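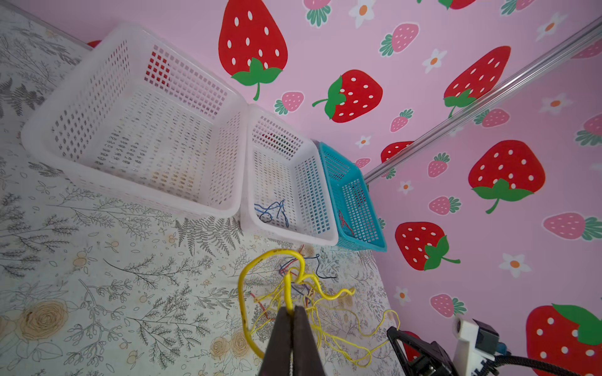 **旧电线缠成一团，应该先剪还是先解？**

先解。把整团线放在桌上，从外圈找露出来的线头，顺着一根慢慢往外抽，抽不动就停手，换另一根。多数线团只是互相套着，没有打死结，把它抖松比用力拉管用。确实解不开的地方再剪，剪的时候尽量靠近线头，留下的长段还能用。

**为什么要按颜色分？**

家里剩下的零线头，外皮颜色是最容易认的标记。黄、蓝、红各放一处，要用的时候直接去对应的筐里拿。做手工的人也习惯按颜色找线，编小件、绕花茎、做标签扣都是先想颜色，再看长短。

需要说明的是，颜色只能帮助收纳，不能用来判断一根旧线原来接在哪里、有没有通过电。来历不明的线不要再接回电路。

**一根线外皮很粗，另一根很细，颜色相同，放一起吗？**

量少的时候放一起就行。量多了再分：粗的盘成圈，细的捋直后用纸条束住。粗细混放时间一长，细线会绕进粗线圈里，下次又要重新解。

**已经剥掉外皮的线怎么处理？**

单独放。剥开的铜丝容易扎手，也容易勾住布料和别的线。可以把露铜的一端折回去，外面包一小段胶布，再按颜色归筐。铜丝已经散开、发黑或者折断很多股的，直接归入回收。

**用什么容器合适？**

带孔的塑料筐比较好用，从侧面能看到里面大概有什么，灰也不容易积在底部。孔不要太大，否则细线头会从孔里钻出来，拿筐的时候挂在一起。

筐的大小不必统一。量最多的颜色用大筐，量少的用小筐。筐子颜色和电线颜色不一致也没关系，习惯了就不会放错，担心家里其他人弄混，可以在筐沿上贴一张标签。

我们整理间用过 Trenov 的带盖盒和普通敞口筐，最后留下的是敞口筐。分拣时手上常常拿着线，开盖很麻烦。盖盒用来存放已经扎好、短期内不会动的线。

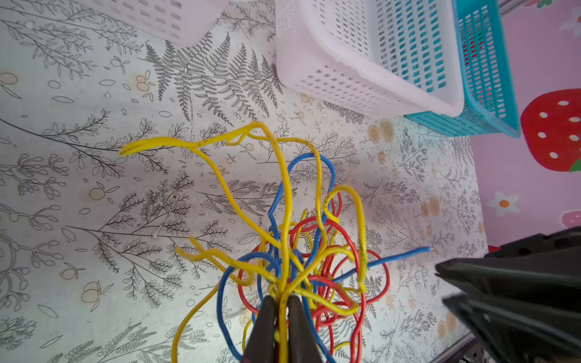

**三种颜色缠在一起时，从哪种开始？**

从最松的那种开始。一般是较长、较硬的线，它们弯得大，圈和圈之间有空隙，容易抽出来。绕成小圈的线往往套得紧，放到最后。前面的线抽走以后，剩下的小圈常常自己就散开了。

解线时用一只手捏住线团根部，另一只手抽线。根部不固定，整团线会跟着转，越抽越紧。

**线头弯弯曲曲，需要捋直吗？**

收纳用途不需要完全捋直。较长的线盘成手掌大的圈，末端绕两道收住。较短的线放着就好。捋直时用手指夹住，从一头缓缓拉到另一头，不要用桌沿去刮，外皮容易起毛，桌沿也会留下印子。

**在桌布上分拣会不会弄脏桌布？**

有可能。旧线外皮上常有灰和黑色污点，蹭到浅色布面会留痕迹。介意的话先铺一张旧报纸，或者用干布把线擦一遍。已经留下的浅印，可以用温水加少量中性洗涤剂轻轻擦，擦之前在不显眼的角落试一下。

另外，花纹很密的桌布上不容易看清细小的铜丝。分拣结束后用胶带把桌面粘一遍，尤其是平时在这张桌子上吃饭的家庭。抖桌布要在室外抖，抖完检查一下脚边。

**小孩可以一起做吗？**

可以参与按颜色归筐的部分，由大人先把露铜的线挑出来。剪线、剥线不要交给孩子。归筐后请孩子洗手。

**多短的线就没有保留价值了？**

看用途。我们的标准是比一根手指还短的不留。要做手工的可以放宽一些，短线头能用来固定花枝或者扎袋口。不做手工的家庭可以严格一点，半年没有动过的线整筐送走。

**分好的废线送到哪里？**

Vondgate 整理间设有旧电线投放处，营业时间内都可以送来。请按颜色或者粗细先分开，用袋子装好，不要混入插头、电池和灯泡。单次送来超过 300 根的，请提前联系 Ashton Rutherford 安排时间。

不方便过来的，可以交给所在地的废旧物资回收点。带外皮的电线不要自己焚烧取铜，烟气有害，在多数地方也不被允许。

**整理一次要多久？**

差别很大，主要看缠得有多紧。一个抽屉的量，一个人慢慢做，一个下午通常够用。第一次整理最费时间，以后每次用完顺手盘好归筐，每年 12 月再清一次就可以了。

**分好之后又混在一起怎么办？**

多半是筐装得太满，或者筐挨得太近，线头搭到了隔壁。每筐装到七成左右，长线先盘圈再放入。几个筐并排摆放时，检查一下筐沿上有没有挂着的线，有就压回去。

本页更新于 2021年7月28日。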